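Speaker notes, album session, 2020-03-02
Hannelore Hellwig

Start without a slide. Ask who sold an album in January. Wait. Then ask who sold one that wasn't already in the package.

Olero says couples "still want something to hold." Fine. I want to know how many pay for it once they see the price. Their brochure doesn't say.

My own numbers, read slowly: 161 galleries delivered, 92 clients who asked about a book, far fewer who signed. I don't trust anyone who calls that a growing market.

Cover upgrades. Pluvberg charges extra for linen and again for a box. Pass both samples down the rows. Let people guess which is the expensive one before telling them.

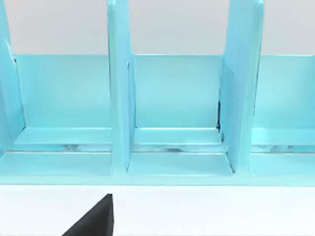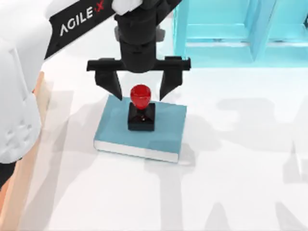
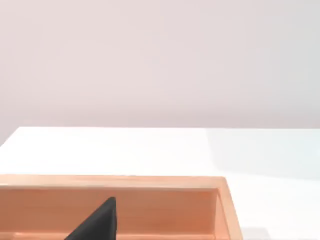 Image credit: computer renders, Movier

Lay-flat pages next. Albers claims the hinge survives 2000 openings. Who opens a wedding album 2000 times? Ask what happens to the glue in a damp hallway cupboard. I asked twice and got a catalog.

Pricing. If the book costs you 500 and you spend two evenings moving pictures around, put the evenings in the sum. Most of us leave them out.

Skip the part on parent albums if we're running over.

Questions. Someone will bring up magazine style. My answer: thin pages, show me one after five years.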